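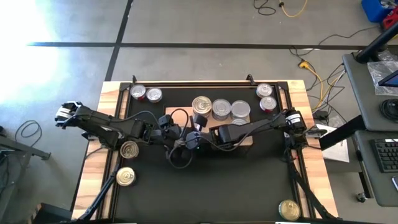 I help run an after-school robotics club, and back in July we bought the Gultance two-arm tabletop kit with money we'd been saving for a new laser cutter. I promised the other club parents I'd write up how it went once the kids had put a full term on it, so here goes. Short version: we like it a lot, I would buy it again, and I have a list of complaints.

First, what we use it for. Our club goes in for the Greravari Challenge, a regional sorting contest where your arms have to move groceries around a table and park them where the judges want them. This year's theme is the pantry, so we have been living and breathing canned food. The kids practice with real cans, full ones, because empties slide all over the place and teach the arms bad habits. We have them scattered over the mat with a piece of flat cardboard in the middle as the drop zone, and the job is to bring cans in to the cardboard without knocking over the ones already on it.

Setup took our group 5 meetings. Some of that was the kids being kids, but some of it was the manual. The drawings are small and gray, and the step where you fasten the arms to the frame shows the bracket from the wrong side. We bolted the right arm on upside down (twice!) before one of the ninth graders worked out that the picture was a mirror image. Once you know that, it goes together quickly. The black frame itself is great. It sits flat on our old wooden table, it hasn't wobbled once, and you can clamp things to it pretty much anywhere you like. The mat was an extra from Garkon. Get it, or get something like it. Cans on bare wood skate away the second a finger brushes them, and they make a terrible racket too.

Now the arms. They move more smoothly than I expected for the price, and they're quiet enough that we can all talk over them. The reach is generous - one arm can go nearly all the way across to the far side, which sounds wonderful until you have two of them trying to work in the middle at the same time. This is the thing our kids have spent the most hours on. When both arms go for the center of the mat the elbow of one ends up right where the fingers of the other want to be, and the software that comes in the box does nothing whatsoever to stop them. It doesn't even beep. We've had several good clunks. No broken parts so far, knock on wood, but a couple of scratches.

What the kids settled on is taking turns. One arm backs off to its own side with its fingers open and waits while the other one comes down over the cardboard, and then they swap. It's slower, sure. But our best practice run so far put 17 cans in place before the buzzer, with us feeding new ones onto the mat as it went, and the year before, with our old single arm, we never got close to that.

The grippers are the best part of the kit, I think. Two fingers, nothing fancy, and there's a little green light on there that the younger kids adore. They hold a small can very nicely. Bigger cans need a straight approach from above or the fingers catch on the rim of the lid and push the whole thing over. We found it helps to teach the small ones first and leave the awkward ones until you've got a feel for how the hand comes down. Shiny lids gave our vision code fits, by the way, especially late in the afternoon when the sun comes in low across the floor. We still haven't solved that one. If your club has, please write to me!

Cables. Oh, the cables. They hang in loops between the joints and there's no clip or sleeve included, so they droop wherever they please, and at full stretch they get tight enough to make me nervous. Ostrowski sells a cable wrap set for 49 dollars that is supposed to fit, and that seems like a lot for some fabric tubes. We're using hook-and-loop ties for now. You will also want a lot more outlets than you think. Our floor is all extension cords at this point, and I make everyone look down when they walk behind the table.

Customer service was fine. One motor in the left shoulder started grinding after over 50 hours of use and Gultance mailed a replacement without any arguing, though it took a while to arrive and we lost most of a practice week to waiting. The kids swapped it themselves and I barely had to touch a screwdriver.

Would I recommend it to a brand new club? Probably not as a first kit. Start with one arm, get the hang of picking something up and putting it down, and then come back for this. For middle and high school kids who have already done a season or two it's a really good buy, and mine beg to stay late with it. Four stars from me. I'd go up to five if they redo that manual and throw in some cable clips.

Contact us | Copyright Tabletop Robot Club Reviews | Back to top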